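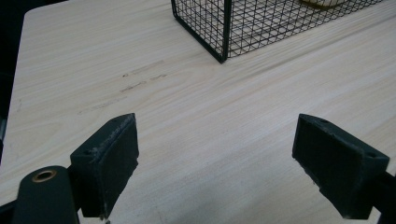 Photo: Marietjie Nkuna

Finish for a tabletop with a printed wood-grain pattern?
Posted in Furniture and Finishes

I have a Tronder table, 750 mm deep, pale beige with a wood grain pattern. I always took the grain for the real thing, but on Sunday I sanded a small patch on the underside of the leaf and the streaks disappeared after four or five strokes with 180 grit. The top has gone dull where plates and forearms rest. Two questions. Can I sand the top lightly and put oil on it, and if I can't, what will bring the sheen back? The maker's sheet only says "wipe with a damp cloth."

tarcombe_joiner
Don't sand it. If the streaks went that quickly, the pattern is a print under a thin clear coat, and you can't put it back. Oil is also out. It has to soak into open wood fibers, and a sealed top gives it nowhere to go. It will stay sticky for weeks and pick up dust.

Check first whether the dullness is dirt. Mix a teaspoon of dish soap in a quart of warm water, wipe with the grain, wipe again with plain water, then dry. Kitchen grease film looks exactly like wear under a ceiling light. If the dull areas are still there the next day, the clear coat is worn. Scuff by hand with a gray nonwoven pad, no power tools, and apply two thin coats of water-based polyurethane in satin. Allow the time on the can between coats. Test on the underside of the leaf, next to your sanded patch.

Round over nothing. The corners are where the coat is thinnest, so one pass of the pad is enough there.

Flander
I used furniture polish on mine and it looked ok for a while. The spray kind. Had to redo it every couple weeks.

tarcombe_joiner
If the polish contained silicone, polyurethane may not stick over it. Clean with mineral spirits before scuffing, and change the rag often.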